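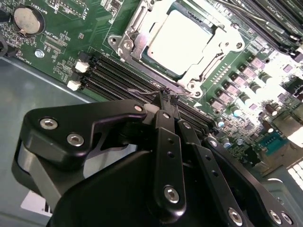

*Photo: Gisela Sosa, Keslow repair bench*

**Arm restart check, memory slot job (after the overpressure stop)**

Quick recap for whoever picks this up: the arm tripped on force at the slots, sat there for 30 seconds, then tried again by itself. It should never retry by itself! I've been through the list once and my notes are in with it.

- [x] E-stop pressed and released twice. Fine both times, nice loud click.
- [x] Board power off at the wall, coin cell left in. Cherry Mae Sison double-checked me.
- [x] Fingertip screws snug. One took a quarter turn — not thrilled about that.
- [ ] Wire clear of the slots. There's a thin gray one looping across right by the fingertips, and I want it tied back before anything moves.
- [x] Slot latches, no cracks I could find.
- [ ] Auto-retry off in the Alari controller. I switched it off and it came back on after a reboot (ugh). Ticket's open.
- [ ] 5 slow dry runs at 30 percent speed, hand on the stop.

Gisela has the key until the two software boxes get ticked. Ask her, she's in till 4.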